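Home | Checklists | Rooms | Stores | Contact

Play Kitchen and Craft Room: Basket and Small Item Check
Site: Cloton, upper room
Date of check: 13th December
Previous check: July

1. Tables
Tops wiped and level. One leg foot on the window table was missing and has been replaced from stores.
Result: pass

2. Woven baskets, general
Run a hand along the rim and both ends. Look for broken strands, sharp tips and any place where the weave has opened enough to catch a small finger. Turn the basket over and press the base.
Comment: 7 baskets checked, 4 passed outright. Two had a loose strand end on the underside, trimmed and glued. One from the Rolden order had a split corner and has been thrown out.
Result: pass after repair
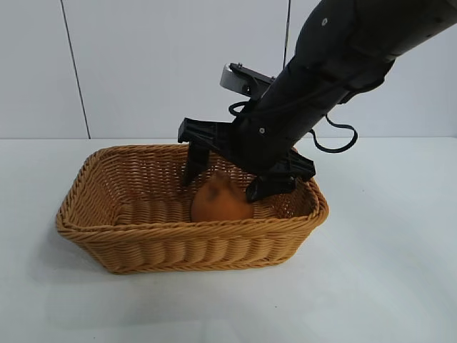
3. Basket contents
Pretend food is checked in the basket it is stored in, one piece at a time, with the basket on the table. Start with the rounded pieces, as they get the most handling. The orange one in the wicker basket goes through the same steps as the rest: squeeze, twist the top, look for cracks, try it in the small parts gauge. Anything that fits inside the gauge comes out of the room -- no second try. Pieces with tooth marks are washed and checked again before they go back.
Result: pass

4. Labels
Each basket should carry a stores number on a tag tied to the underside. Basket 978 had lost its tag. New tag written and tied on.
Result: pass after repair

5. Cleaning
Woven baskets are brushed out dry first, then wiped with a damp cloth. Do not soak. Crumbs and glitter collect between the strands along the bottom, so brush in the direction of the ridges. The Avram cleaner under the sink is for table tops only. It leaves a film on anything woven.
Comment: brush is worn. Reorder.
Result: pass, see comment

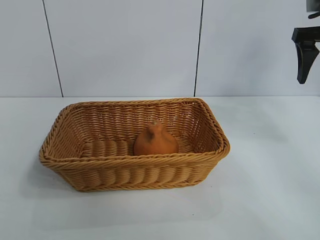
The Stimard room asked whether baskets with a braided rim could be kept in use at all, as theirs had started to unwind at the corners after one summer. Reply sent: yes, if the braid is tight all the way around and the end is tucked under. If it lifts when pulled, take the basket out of use and put it on the repair shelf with a note.

6. Shelves
Baskets go back on the lower shelves only, 70 cm from the floor at most. Two were found on top of the coat cupboard and have been moved.
Result: fail on arrival, corrected

7. Still open
New brush
Replacement for the Rolden basket
Gauge for the lower room -- still sharing ours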